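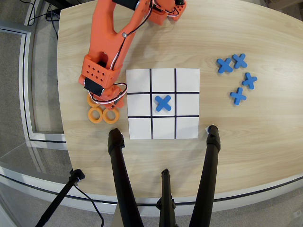
The noughts and crosses cell on its table, arm over the rings, with one cross on the board.

Setting up and looking after a small noughts and crosses arm

I love this build. It's a little arm made from printed parts and hobby servos, it plays noughts with chunky rings, and people of every age walk up to it and want a go. The electronics are simple, the parts are cheap to replace and you can have the whole cell on one table. What takes the time is getting it to put a ring in the middle of a cell every single turn, and keeping it doing that for weeks. These are my notes on both jobs, written for someone who has already put the arm together and has it moving.

My controller board is a Zekora and I run the arm from the Parnomex desktop program. If you use something else the menus will differ but the order of work is the same.

What you need on the table

The arm, with its servos plugged in and numbered
The controller and its own power supply (please don't try to run the servos off USB!)
A board drawn on white paper or card, with 9 cells
Round pieces for the arm, X pieces for the person
A camera on a tripod or stand
Small screwdrivers, a steel ruler, a soft pencil, low-tack tape and a handful of cable ties

1. Choose the table and fix the arm down

Use a table that doesn't rock. Lean on each corner with the power off and watch the gripper: if it sways, fold some card under the short leg until it stops. A curved table is fine, but keep the arm's base well back from the edge so both clamps get a full bite on flat wood.

Do the clamps up hand tight, then push the upper link gently sideways. The base should stay put. If it creeps at all, fix it now, as every position you teach later is measured from there, and a base that has moved by the width of a pencil line will spoil the lot.

2. Lay out the board and pieces

Put the board in the middle of the arm's comfortable reach. By comfortable I mean that the elbow still has a bit of bend left when the gripper is over the furthest cell. A fully straight arm wobbles and drops short. I keep the board square-on to the player, the rings on the arm's side and the crosses over to the right where a hand can get at them without passing under the gripper.

Draw the four lines with a thick black pen and a ruler. Thin lines look smart but the camera loses them when the light changes. Tape the board down on its underside with little loops of low-tack tape, then make a faint pencil tick on the table at each corner. Those ticks are gold! When somebody knocks the board you can slide it back in seconds and carry on.

Foam crosses are lovely to use. They make no noise, they don't scratch and a clumsy gripper just squashes past them.

3. Stand the camera up

Spread the tripod legs so that no foot touches the board and no leg stands between the rings and the cells. I like to move the arm by hand, power off, through the whole path from the rings to each corner cell before I lock the legs. You'll feel straight away if the elbow is going to clip something.

Once the view shows all of the board and all of the spare pieces, tighten every knob and put a pencil tick by each foot that sits on the wood. Let the camera cable hang down in a gentle curve and tie it to the stand once, low down, so a tug on the cable doesn't turn the head.

4. Sort out the wrist wires

This is where most of my faults have come from. The wires to the wrist and gripper servos need a loop of slack, enough for the wrist to turn fully both ways, and no more than that. If the loop is too tight, the plug works its way out. If it's too big, it sags below the gripper and sweeps the pieces about or hides a ring from the camera.

Set it like this. Power off. Turn the wrist by hand all the way one way, then all the way the other, and find the position that needs the most wire. Hold it there, leave a finger's width of slack and put one cable tie on the forearm. The big oval hole in the forearm link makes a very handy tie point. Don't pull the tie down hard on the wires. Then go round again and check that nothing pinches in the joint.

5. Centre the servos

Switch on with the gripper well clear of the table. In Parnomex, open the servo page and send each joint to its middle position, starting from the base and working out to the gripper. If a joint sits visibly off centre, power down, take the horn screw out, lift the horn, turn it by one tooth and put it back. Whatever is left over you can trim in the software.

Keep the speed low for this. I use 200 on the speed slider for setting up and 600 for play. Faster than that looks great for a minute, but the rings start to skid when they land.

6. Teach the pick-up

Make three pick-up spots for the rings and mark them in pencil. For each one, teach two positions: a hover, and a grab directly below it. Going straight down matters. If the gripper comes in at a slant it shoves the ring along before it closes.

Close the gripper in small steps until the ring lifts without slipping, then stop. My gripper closes nicely at 362, and yours will want its own number. If you can hear the servo buzzing while it holds the ring, you've closed too far and it will get hot. Back off a touch and the buzz goes.

7. Teach the cells

Start with the centre cell, then the corners, then the ones between. Use a hover and a release for each, same as before. Let go of the ring just above the card so it drops flat. If you press it down, the ring can cling to the gripper and come back up with it.

Save after every cell. I lost nearly 200 saved points by trusting myself to remember at the end!

Now run every cell with a ring, and run them again in a different order. A ring that lands off centre on one cell only means that cell needs teaching again. If they're all off in the same direction, leave your positions alone and look at the base clamps and the board ticks first.

8. Play some games

Put a cross in the centre, press start and let the arm reply. Keep your hand out from under the gripper until the arm has gone back to rest, and make sure anyone else playing does the same. Watch the whole first game with a finger near the power switch. After a few clean games you can relax and enjoy it.

Looking after it

Before each session:
Check the base clamps and the board ticks
Push each servo plug home with a fingertip
Wipe the table and the gripper pads with a dry cloth
Run one ring to the centre cell and one to the furthest corner

Every month or so, go over the horn screws and the screws that hold the gripper block to the forearm. Printed plastic relaxes, so screws that were snug in February may well turn a quarter now. Snug them up gently. If one just keeps turning, the hole has stripped: fit a slightly longer screw, or print the part again.

Look closely at the small bracket at the tip as well. It takes all the bumps. White lines in the plastic mean it's about to crack, and I always keep a spare printed and ready. I use Tokarz filament for these, only because it's what the shop near me stocks.

When something goes wrong

The gripper twitches at rest. Nearly always a loose plug at the wrist. Power off, reseat it, check the slack loop.

The arm sags slowly over the board. Feel the shoulder servo with the power off. If it's very warm, let it cool and look for something rubbing. If it sags when cold, the servo is tired and wants changing.

The camera misses a cross. Look for a shadow or a wire over the cell. After that, check the camera head hasn't tipped.

Swapping the wrist servo

Take a close photo of the wires before you touch anything. Power off, unplug, cut the cable tie, and undo the horn screw before the body screws. Centre the new servo on the bench with the Stevlow tester (any servo tester will do) before it goes in. Fit it, put the horn back at the same angle, remake the slack loop with a fresh tie, then go back to step 5 for that joint and run every cell again. It takes me an evening, with tea.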